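Equipment > Reviews > Bench arms

Last updated: February

Rivden two-arm bench cell: purchase review

The Rivden cell is sold as a pair of arms on a shared rail, with a parallel gripper and a wrist camera on each. We bought one for pick-and-place work on small objects and have now run it long enough to say what it costs to own, as distinct from what it costs to buy. Pricing below is what we paid, before tax. Other buyers may get better terms.

The arms and rail came as one line on the quote. The enclosure did not. Rivden offers its own, but we built ours from aluminium extrusion and papered the walls ourselves, and the saving covered the spare gripper fingers with a little left over. Anyone short of staff time should price the factory version properly before following us. Squaring the posts to the rail took longer than bolting down both arms.

Reach is the first thing to plan for. The two bases sit at opposite ends of the rail and the working areas overlap in the middle, where most two-handed tasks end up. Our standard job is moving small toys to and from a low two-tier stool set near the back wall. The lower shelf is the hard part, as the gripper has to come in under the top board and the wrist camera needs clearance as well. If your fixtures have shelves, take a drawing of them to the supplier and ask for the wrist envelope with the camera fitted. The figure in the brochure is for the bare wrist.
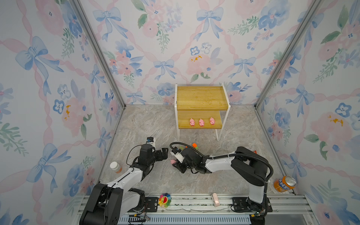

Bayram, commenting on the draft, disagreed with the order of all this and would put cabling before reach. "We budgeted nothing for cable wear and paid for it twice. Ask for the price of a replacement conduit and the lead time, in writing, before you sign. If they can't give you both, add a spare to the first order." The point is fair. Our own lead time for a conduit was quoted at 10 working days, during which one arm would be idle and the other of limited use.

On cost, the items missing from our first budget were as follows:

Spare gripper fingers, two sets
Spare wrist camera, one
Calibration visit, one per year
Floor covering and fixtures
Operator training, second person

Together these came to just more than 3,000 pounds in the first year. The calibration visit was the largest item. Asen, whose cell we also considered, includes the first visit in the purchase price but charges separately for the software seat, and over two years the difference between the two was too small to decide the matter. We chose Rivden for the shared rail, which lets both arms be moved without refitting the base plates. A buyer who never intends to move them should ignore that feature and compare on service alone.

The wrist cameras are adequate. They focus close enough for small parts between the fingers, and they are the same unit on both arms, so one spare covers the pair. Their weakness is clear plastic. Transparent fixtures show up mainly as edges, and an operator working from the wrist view alone will misjudge the distance to them. Plan for a second, fixed view of the workspace if you expect to use acrylic stands or covers. We did not, and had to find 7 per cent of the original budget for it afterwards.

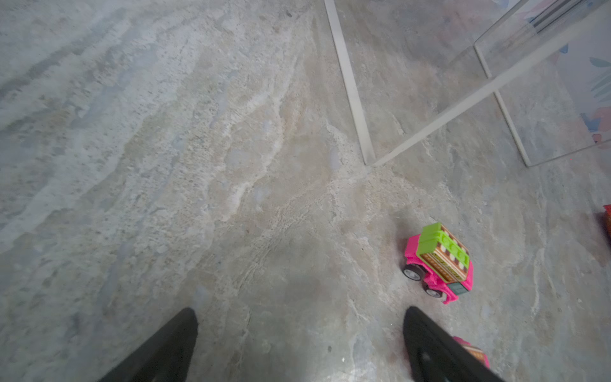 Floor covering deserves its own line for the same reason. A heavily patterned surface is harder to work over than a plain one, and if your end use is a home or a shop you will want both kinds. Sheet covering is cheap. The time spent changing it is the real cost, so cut the pieces to size at the start and store them flat.

The fingers themselves are plain and black, and come off without disturbing the wrist. We change ours on a Friday, when the cell is down for cleaning anyway. Grip is good on toys and small household items. Paron makes softer replacement fingers at a higher price; we tried one set and went back to the standard ones, finding them slower to seat.

Noise is low enough for a shared office. Documentation is thorough on installation and thin on fault codes.

For budgeting, take the quoted price, add the extras above, and hold a further 2,000 pounds back until the end of the first quarter. We spent most of ours. The cell is a sound purchase for a group that already has someone able to maintain it, and a doubtful one for a group that would need to hire that person.

Get new equipment reviews by email once a month. You can unsubscribe at any time.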